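Preguntas frecuentes sobre el servicio de lavandería para alojamientos

Tenero Lavandería Industrial
Última revisión: agosto

¿Qué tipo de ropa se admite?
Ropa de cama, toallas, albornoces, mantelería, uniformes y prendas pequeñas de huésped (calcetines, ropa interior, camisetas). No se admiten piel, ante, alfombras ni prendas con relleno de pluma. Las cortinas requieren presupuesto aparte.

¿Cuál es el pedido mínimo?
El pedido mínimo por recogida es de 50 kg en las tarifas Dilora Básica y Dilora Plus. Los pedidos inferiores se facturan como 50 kg. El peso se toma en seco, a la entrada en planta, y figura en el albarán.

¿Cómo se calcula la capacidad contratada?
La capacidad se fija por contrato en kilos mensuales. Hasta 1.000 kg se aplica el precio por tramo; a partir de esa cifra, el exceso se factura con el precio del tramo superior y no requiere autorización previa. Los kilos no consumidos no se acumulan para el mes siguiente.

¿A qué hora se recoge la ropa?
La ruta de recogida sale de planta a las 8 de la mañana. Los sacos deben estar cerrados, etiquetados y accesibles a esa hora. Si el conductor no puede acceder al punto acordado, la recogida pasa a la ruta siguiente.

¿Qué debe figurar en la etiqueta del saco?
Código de cliente, número de saco y categoría de ropa. Los sacos sin código se retienen en recepción hasta que se identifica su procedencia. El plazo de entrega no empieza a contar hasta ese momento.

¿Hay que separar la ropa antes de la recogida?
Sí, como mínimo en blanco, color claro y color oscuro. La ropa blanca mezclada con tejido rojo o azul marino sin lavar previamente queda excluida de la garantía por transferencia de tinte. Las prendas pequeñas se entregan en malla cerrada, una por habitación. Los calcetines deben ir desdoblados: un calcetín hecho una bola retiene detergente en el interior y no seca de manera uniforme. 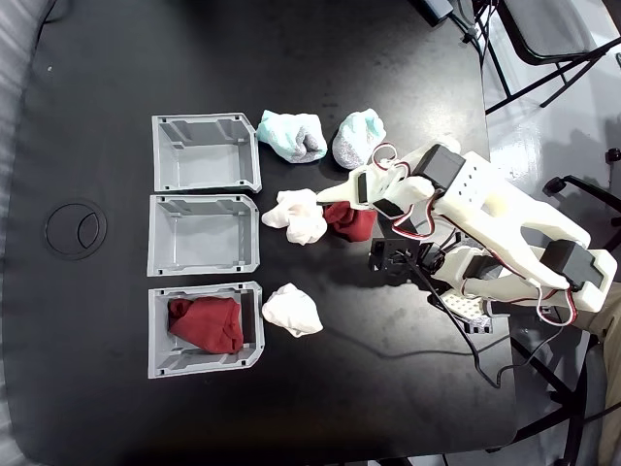

Clasificación de calcetines en cubetas grises.

¿Qué ocurre con los calcetines sin pareja?
Se lavan y se devuelven en la misma malla. Si una prenda aparece fuera de su malla, se registra con la incidencia 511 y se conserva en planta hasta el cierre del mes. Pasado ese plazo se destina a reciclaje textil.

¿Qué temperatura se utiliza?
Depende de la categoría. La ropa blanca de algodón se lava a 60 °C y la de color a 40 °C. Las prendas de huésped se lavan a 30 °C salvo indicación contraria en la etiqueta del fabricante. Los programas de desinfección térmica se solicitan por escrito.

¿Qué detergentes se emplean?
La línea principal utiliza dosificación automática Schwerdtfeger con detergente líquido sin fosfatos. Para piel sensible puede contratarse el programa Skindumer, sin perfume ni suavizante, con doble aclarado. El programa se aplica al saco completo; no es posible solicitarlo para prendas sueltas.

¿Se garantiza la eliminación de manchas?
No. Las manchas de tinta, óxido, autobronceador y lejía pueden ser permanentes. Las piezas que conservan mancha tras un segundo lavado se devuelven por separado, en bolsa transparente, sin cargo por el relavado.

¿Cómo se reclama una pieza dañada o extraviada?
Mediante el formulario del área de cliente, indicando número de albarán, número de saco y descripción de la pieza. Para daños se exige fotografía de la prenda y de su etiqueta de composición. Las reclamaciones sin número de albarán no se tramitan.

¿Puede modificarse la tarifa durante el contrato?
El cambio de Dilora Básica a Dilora Plus surte efecto el primer día del mes siguiente. El cambio inverso solo puede solicitarse en la renovación.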